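Hi Paloma, quick update on the Greenberg well grant. The new hand pump is in and 59 families have signed up to use it! The digging went slower than I'd hoped (we hit rock at 14 feet, ugh), so the concrete pad slipped to December.

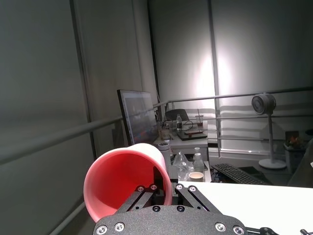
Takumi is training two people from the village to swap seals and valves, and they've already done it once without him. We still owe the driller a final payment, and I'd like to move what's left of the travel money over to spare parts if that's okay with you.

Trinity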